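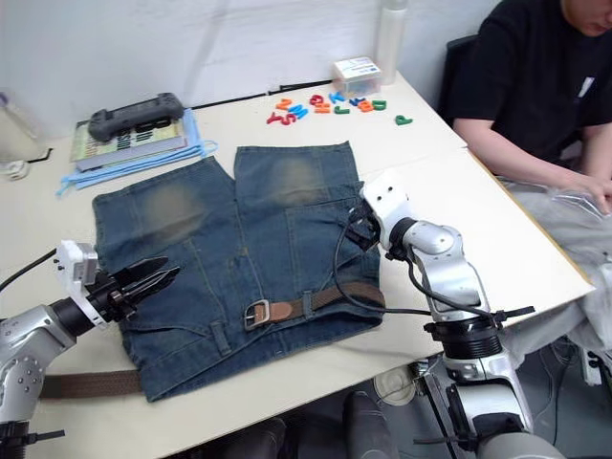 Lesego Kruger说，先别碰软件，把线从头到尾摸一遍，摸完了再来跟我讲它哪里坏了。

我那时候已经把电脑打开了，手指都放到键盘上了，听她这么一说只好又缩回来。我到Tusow才一个多星期，白天跟着装机，晚上没人赶我走，我就赖在二号单元旁边不走。二号单元是两条臂，一左一右装在桌子近边，专门摆弄衣服：摊平，理腰带，对折，再对折。我太喜欢它了。我从前修的是码头上的吊机，吊机也好，可吊机不会捏着一根腰带襻往外拎，捏住了还知道轻一点。

毛病是右臂犯的。它干着干着会停，停在半空，手爪离布还有一截，屏幕上跳出一行红字，说腕部通信丢失。你按复位，它又好了，精神抖擞地接着干，好像刚才什么事也没有。然后过一会儿又停。白班的人在本子上写：“偶发，复位可恢复。”下一页还是：“偶发，复位可恢复。”Lesego翻到这儿，拿铅笔在“偶发”两个字底下画了很重的一道。

“有规律的，”她说，“只是写的人没看出来。你去摸线。”

我就去摸线。

先按急停，等两条臂都锁死了，指示灯变成不闪的那种，再把锁挂上，钥匙揣进自己口袋。这一步她看着我做，一句话没说，等我做完了才把头转回去。右臂的线有两路，一路贴着上臂走，绑得规规矩矩，摸上去像摸一条筋；另一路从手爪那边出来，细细一根，自己垂下来绕个弯，再回到臂的中段去。我顺着那根细的往下捋，捋到牛仔短裤上面，捋过腰带尾巴，再捋回臂上。一路都是滑的，没有硬块，没有裂口。我有点失望，又捋了一遍。

“没坏。”我说。

“我没问你坏没坏，”Lesego说，“我问你它躺在哪儿。”

我低头看。它躺在裤子上。

我得承认我当时没反应过来，我说对啊，它躺在裤子上，它松嘛。她就笑了，她笑起来没有声音，只有肩膀动。她说你把左臂当成一个要在这张桌子上干活的同事，你再看看。

啊！我一下子就明白了，那种感觉真是好得没法说，像小时候拼图找到边上那一块。裤子是要被拎起来的。线压在裤子上，裤子往上一拎，线就跟着走；线跟着走，就会去拽手爪后面那个插头。腰带也一样，腰带那么沉，尾巴一甩，什么都能捎上。要是那一下不拽，就没事；要是拽了，就丢通信，就停，就红字，就“偶发，复位可恢复”。

“所以叠毛巾的时候从来不停，”我说，“毛巾轻！”

“去把记录调出来，看你说得对不对。”

现在总算可以碰电脑了。我把停机记录全拉出来，一条一条跟当时在桌上的东西对。一共209次停机，衬衫有几次，裤子占了一大片，带腰带的裤子占了那一大片里的一大半，毛巾一次都没有。我在椅子上转了一整圈，差点把水杯碰下去。Lesego让我小点声，她说隔壁三号在跑精度测试，地板震一下它就得重来。

说说二号吧，既然讲到这里。二号是单元里年纪最大的，计时器上已经有1,548小时，三号和四号加起来还不到它的一半。它的左臂关节有一点点响，要把耳朵凑得很近才听得见，是那种很细的沙沙声，像有人在隔壁翻书。白班嫌它慢，抢着用三号。我偏偏喜欢二号，喜欢它每次开机时先把两只手爪张开再合上，左边先合，右边晚一点点合。Lesego说那是因为右边的控制器启动慢，参数里可以改成一起合。我求她别改。她看了我好一会儿，没改。

桌上的东西也乱，这是真的。裤子后头撒着字母，彩色的塑料字母，白班用来试识别的，用完就不收；手柄搁在一本书上，书底下还压着浅蓝色的一团。我想顺手收拾掉，Lesego不让。她说你收干净了，毛病就跟着藏起来了，先在原来的样子里让它犯给你看，犯清楚了再收。

我们就让它犯。

解锁，上电，速度调到最慢，我站在急停旁边，手就搭在蘑菇头上。左臂下去，两根尖长的指头夹住裤腰一角；右臂从另一侧靠上来，慢得像在水里。我盯着那根细线。裤腰一点一点起来，线也一点一点起来，原来垂着的那个弯变浅了，更浅了，成了一条斜斜的直线——

红字。

“看见没有！”我喊了出来。

“看见了，”Lesego说，“三号也听见了。”

三号那边果然停了，灯黄了一排。她走过去把它重新启动，走回来的时候手里多了一把卷尺、一卷软扎带和一支白色油漆笔。这三样我后来也养成了随身带的习惯，这会儿我写字，那支笔就在我手边，笔帽咬得不像样。

接下来的活是我那个八月里干得最开心的一件。把旧线从臂上解下来，平摊在地上量，1,340毫米。Lesego在墙上拉了一张手臂的简图，关节画成圆圈，问我线最少要多长。我说这还不简单，把手臂伸到最直，量一下就行。她没说对也没说错，把笔递给我。

我把手臂摇到最直，量了。再随手把腕子转了一下，想看看好不好看，结果线绷起来了。我又量。再把肘弯过来，腕子反着转，线倒是松了，松下来一大截，就是那一大截躺到了裤子上。原来最长和最短差这么多！同一根线，手臂伸直的时候不够，弯起来的时候又多得没处放，你剪短它就断，留长它就拖。我蹲在地上把这件事想了很久，想得腿都麻了。

“那怎么办？”我说。

“让它在不碍事的地方多。”

她讲话就是这样，一句就讲完了，剩下的要自己去啃。我啃了一个钟头。我先试着把多出来的线塞到上臂外侧，用扎带扎了一个小圈，手臂一弯，小圈鼓出来，刚好蹭着肘，不行。又试着绕臂一周，绕着是挺漂亮，可腕子转过去再转回来，那一周就越绞越紧，像拧毛巾，也不行，我赶紧停了。第三回我把固定点往后挪，挪过肘，让弯儿朝上，朝着天花板那边拱起来，手臂伸的时候它塌下去，手臂弯的时候它拱得高一点，怎么动都在臂的背上，够不着布。

我慢慢摇，一个关节一个关节摇。它拱起来，塌下去，拱起来，塌下去。我叫Lesego来看，声音压得低低的，怕三号。

她看了两遍，伸手捏了捏我扎的那个地方，说紧了。

“扎带能转得动才对。你拿指甲推它，它要能挪一点。扎死了，线就在那一个点上折，今天好，下个月断在里面，外皮还是好好的，你摸都摸不出来。”

我剪掉重扎。她又说扎带的尾巴。我说尾巴怎么了？她说朝外，别朝着布。我一看，还真是，臂上那几条带子的尾巴横七竖八地支着，有往左的有往右的，靠下面那几条倒无所谓，靠近手爪的就不行，毛线衫最爱挂这个。我挨个转过去，转到全都背着桌面。

插头也拆开看了。外壳没事，里头有一根针稍微歪了，歪得要对着灯才看得见。被拽了那么多次，歪一点算客气的。Lesego说换整个插头，不掰，掰回来的针会记仇。她从抽屉里找出一个新的，纸盒上写着Van der Merwe，是镇上那家五金铺子的盒子，里头早就不是他们的货了，什么小零件都往里扔。我焊线，她举灯。焊第三根的时候我手抖了一下，锡流到旁边去，我吸掉重来，她的灯一直没晃。

焊完套管，吹热风，等它缩紧。那股味道我也喜欢，说出来有点怪。

换好线之后手爪的支架也得重新对，因为拆过了。支架上有两颗螺丝，她让我先都带上，不拧紧，拿一块标准块夹在两指中间，看两边的缝是不是一样宽，一样了再交替着拧，这边半圈那边半圈。我急，一口气把一边拧到底，缝就斜了。松开，再来。斜了，再来。到第四回才正，正的时候看得出来，两根指头并在一起，中间那条亮线从头到尾一样细。

然后是零点。这一步我最爱看。右臂自己去碰桌边的基准，碰一下，退回来，换个姿势再碰一下，像一个人摸黑找开关。碰完了它报一个偏差，7毫米。

“7毫米！”我说，“这么多？”

“你把支架装回去的时候换了个孔。”

我凑过去看，是换了个孔。脸上热起来，好在灯不亮。我问是不是得拆了重装，她说不用，这个孔也是对的，图纸上两个都许可，让它记住新的位置就好，不过你得写下来，写在臂的本子上，写清楚是哪个孔，别让白班拿着老数据往里灌。我写了。我的字一向难看，那一页写得格外认真，到现在翻开还能认出来。

记住新位置之后再碰一遍，偏差归到屏幕都懒得显示的程度。我跟那条臂说了一声辛苦，说完发现Lesego站在后面。她装作在看墙上的图。

外头的雾笛响了，Mollport的雾到后半夜总是从河口先上来，顺着Weller街一直漫到厂门口。我们把门关上，免得潮气进来。Lesego烧了水，泡了两杯很浓的茶，往自己那杯里放了好多糖。她问我从前修吊机的时候是不是也这么大声。我说吊机旁边风大，不大声听不见。她说难怪。

我问她，她第一次修好的是什么。

她想了想，说是一台包装机，送料的皮带老是往右跑，她调了三天，每天调完都是好的，第二天早上又跑。师傅一句话不说，看她调。第三天晚上她不走了，坐在那里等，等到清洁的人进来，推着一台很重的洗地机，每次转弯都要在机器的脚上靠一下。

“那你怎么办的？”

“在地上贴了一条黄胶带，让洗地机从另一边转弯。”

“就这样？”

“就这样，”她喝了一口茶，“那条胶带我写进保养手册了，写了半页。后来的人大概觉得我疯了。”

我高兴得不行，我说我也要写，我要把线为什么朝上拱写半页。她说你可以写半页，写之前先跑一遍。

对，还没跑。我把茶放下，手在裤子上擦了擦，站回急停旁边。

桌上还是那条短裤，还是那根编织腰带，铜不铜铁不铁的方扣子还在正中间。我把它摊回开头的样子，腰带尾巴往左边甩出去，故意甩得难看一点。上电。左爪张开，合上；右爪晚一点点，张开，合上。我看了Lesego一眼，她没看我，她在看线。

最慢速，走。

左爪夹住裤腰。右臂从右边过来，腕子一沉，背上的线拱了起来，高高的一道弯，谁也没碰着。裤腰起来了，扣子跟着起来，沉甸甸地往下坠，裤腰坠成一个兜，右爪追上去托了一下，托住了。对折。放。手爪退开，线塌下去，服服帖帖贴着臂。

没有红字。

我没喊。我把两只手举起来，一只还得放回蘑菇头上，所以只举了一下。

“再来，”Lesego说，“换个方向摊。”

换个方向，再来。把裤子转过来，裤脚冲着我们，再来。把速度提到一半，再来。她从篮子里翻出最难对付的那件，一件带抽绳的连帽衫，两根绳子一长一短，绳头上还有金属套。右臂捏起帽子，绳子荡过来，从线弯底下荡过去，又荡回去。我的心跟着荡了两趟。也过了！

提到全速的时候我才听见那个声音。

很轻，啪，隔几下，又啪。线在背上弹。慢的时候它是塌下去的，快了就来不及塌，甩下去，打在臂壳上。红字没有，动作也没错，衣服叠得好好的，可它在响，一下一下地响。

“听见了？”她问。

“听见了。”我心里凉了一半。

“会坏吗？”

我想了想，老老实实地想。今晚不会坏，明天也不会。可是打在同一个地方，一天几百下，皮先磨薄，再往后就难说了。我说会，就是慢。

她点点头，脸上那个样子我看得出来是高兴。她说那就对了，你要是说不会，我就送你回码头去。

于是又按急停，又挂锁，钥匙又进了我的口袋。我在弯的根部加了一小段弹性套，黑色的，软的，让线下去的时候有东西兜着它，另外把前面那个固定点往手爪挪了一指宽。挪多了腕子转不动，挪少了还是甩，我挪了三次，每次都用白油漆笔点一个点，所以到现在二号右臂上还有一排白点子，前两个是错的，第三个是对的。有新来的问起，我就讲给他听，讲到一半总要拿手比划那个弯，有一回把人家的帽子打掉了。

装完再跑。慢速，半速，全速。我把耳朵凑过去，凑到护栏外头能凑的最近的地方。沙沙的，左臂那个老声音，翻书的声音。右臂那边没有啪。

Lesego在本子上写。我伸着脖子看，她写：右臂腕线改走背侧，换插头，支架孔位变更，零点重做。字很小，很直。写完她把本子推过来，底下空了大半页。

“不是要写半页吗？”

我坐下来写。写到线为什么要朝上拱，写到扎带要推得动，写到尾巴朝外，写到毛巾从来不停而腰带总是停，写到那两个错的白点。写着写着半页就不够了，我翻过去写背面，背面是白班的格子，我顾不上了。三号那边的精度测试跑完了，灯绿了一排，她过去拔数据，边走边说我要是再写下去，白班的人得带着干粮来交接。

窗户外面有点发白，雾还没散。我把白班那页“偶发，复位可恢复”翻回来，在她画的那道铅笔线后面补了一句：见后页，见后页背面。

然后把那些字母收了。收到装字母的盒子里，蓝的K，绿的J，橙的N，一把一把往里放。手柄放回架子上，那本书也放回架子上。裤子二号叠着呢，我没动它，让它叠完，它正对到第二折，右爪悬在那儿，线在背上拱着，等左爪过来。

“还让它一起合吗？”Lesego隔着三号问我。

“不要！”我说，“就让右边晚一点。”

她说行，那你把这个也写上。我又把本子翻开了。

首页 短篇 连载 作者 留言板 上一篇 下一篇 返回顶部
最后更新：八月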